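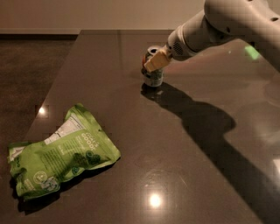

Progress report, shared snack counter and pantry clearing
Prepared for: Ursina Tanner, Drillen small grants
Prepared by: Na-rae Yeom
Period: second period of the grant, to the end of June

Summary

The work is on schedule and within budget. The pantry has been emptied, wiped down and restocked, and the snack counter is now cleared at the end of each day. One item from the plan, the labeled bins, has been delayed and will carry over into the next period.

Work completed

The old pantry at Baek was sorted over three afternoons by Ji-hoon Do and Jin-sol Cha. Everything was taken off the shelves and checked for dates. Items past date were thrown out, and opened packets were either moved into closed containers or discarded. Canned goods now go on the lower shelf with the labels facing out. Pouches and bags go in the drawer, since they slid off the shelf whenever the door was opened.

The counter was the larger problem. At the time of the last report, cans and empty wrappers were being left out overnight and the surface was hard to keep clean. We have settled on a short routine. Wrappers and flattened pouches are picked up first and put in the trash. Unopened cans go back to the pantry, opened ones are emptied, rinsed and put in the metal recycling. The counter is then wiped with a damp cloth and dried. The dark finish shows every smear, so the drying step is now written on the sheet by the sink.

A-yeong Kwak timed the routine on 10 evenings. It took 19 minutes on the longest evening. Most of that was dishes that had been left from lunch, which we have asked people to wash themselves. 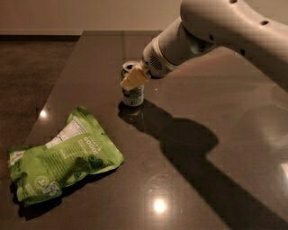 Do cans need to be rinsed before they go in the recycling?
Opened cans are rinsed once with cold water and left upside down on the rack. Unopened cans are put away as they are.

Spending

Spending to date is $1,699. This covers the closed containers, the drawer insert, cleaning supplies and the deposit on the labeled bins from Jirkik. Receipts were sent separately on Tuesday. The balance of the bin order will be paid on delivery. We do not expect to ask for more than was approved.

Problems and changes

The bins were ordered in the size given in the plan, but the shelf depth had been measured with the door trim included. Jin-sol caught this before the order shipped and changed it to the narrower size. The price is the same. Delivery has moved back as a result, and until then the shelves are marked with tape.

We had also planned a separate place for half-finished snacks. It was tried for a short time and dropped. Things were put there and forgotten. Opened packets now get a clip and a name, and anything without a name is thrown out when the counter is cleared.

Next period

Install the bins and remove the tape.
Replace the trash can under the counter with one that has a lid.
Hand the evening routine over to a weekly rota, with Ji-hoon keeping the list.
Check dates on all canned goods again before the final report.

Please send any questions about the spending section to A-yeong, who has the order forms.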